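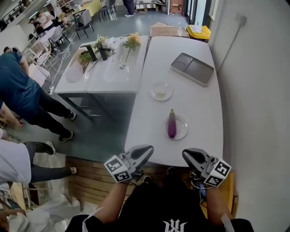

PRAKALURA, August

Print this page | E-mail this page

The Asberg is a freestanding sink counter: a white top with a basin let into it, two black faucets, and a dark gray metal frame with a rail for a lower shelf. It is sold to people who want a second sink in a workroom, a studio kitchen or a garage without building cabinets for it. I have used one for a full season of rinsing vegetables, trimming flowers and washing small dishes. It stands to the left of a long white table with rounded ends, where most of the prep gets done.

Price as delivered was $1,963, faucets included. The shelf board is extra and I did not order it.

Size and weight. The top is 121 cm wide and about 600 mm deep. The maker uses both units in the same paragraph of its own sheet, so check twice before marking a wall. Shipping weight is 111 pounds. Two people can move it once the faucets are off. One person can slide it on a smooth floor but should not.

Assembly. The frame arrives flat. The legs bolt to the upper rails first, then the lower rail goes in, then the top is lowered on and fixed from beneath with short screws. The instructions show the lower rail going in last. That order works only if you leave every upper bolt loose, and the drawing does not say so. Put the lower rail in second. Total time was one afternoon, including a trip for a longer supply hose. The hoses in the box reached the shutoff valves with no slack at all, and I replaced both.

The feet adjust with a wrench. My floor slopes toward the door and the feet had enough travel to correct it. They hold their setting. I checked them again after a month and had nothing to change.

Faucets. Two are supplied and both are black. I have mine on separate lines, one filtered. Each handle has a short throw, and the difference between a trickle and full flow is a small movement. This is fine for filling a pot and annoying for rinsing berries. Water spots show on the black finish. A dry cloth takes them off.

Basin. It drains completely, with no standing water in the corners. A flower stem laid across it is supported on both sides, which makes the basin a convenient place to park stems between trimming and arranging. The drain cover is a press fit and lifts out too easily. I have retrieved it from the compost more than once.

Top. The usable area beside the sink is modest. A small potted plant in a box planter, a bunch of flowers and a plastic bag for trimmings take most of what is left. If you plan to chop next to the water, this is the wrong unit, and the wider version should be considered. With a table close by it is less of a problem. I wash at the sink, turn, and set things down on the table: an eggplant on a small glass plate, something small and pale yellow on another, anything that has to be kept apart in a gray divided tray. The tray is a Bunetance and has no connection with the counter, but readers have asked before. It has two recesses, one rounded and one larger. It is easy to wash and does not stack well.

The white surface marks with turmeric and beet juice if either is left overnight. Baking soda removed the beet. The turmeric faded over a week. Coffee has left nothing. The edge around the basin is sealed with a clear bead, and mine had a gap at one back corner on delivery. I ran a new bead over it and have had no leaks since. Anyone who would not be comfortable doing that should inspect the corner before signing for the delivery.

Frame. No rust so far, including at the bolt heads. The open design means plumbing is in plain view, and it also means you can reach the trap without lying on your back. I would make that trade again. There is a slight side-to-side movement when scrubbing hard. Fixing the frame to the wall stops it, though no bracket is supplied for the purpose.

Compared with the Jiang unit I used previously, the Asberg is heavier, steadier and has the better drain. The Jiang had a deeper basin and a proper screw-in drain cover, and its hoses were long enough. It also had a single faucet. For large pots I would still pick the Jiang.

Recommended for rinsing and light prep beside an existing table. Order longer hoses at the same time.

Shuzhen Hou

Print this page | E-mail this page

Comments (3)

Xiaoqing Yan
Same gap in the sealant on mine, back left corner. The dealer sent a tube of sealant and no instructions. Did you remove the old bead or go over it?

Shuzhen Hou
Over it, after cleaning and a day of drying. Removing it would be the correct method.

potsandpeas
The shelf board is not worth the money. It sags in the middle with a case of canning jars on it. I cut my own to fit the rail and it has been fine.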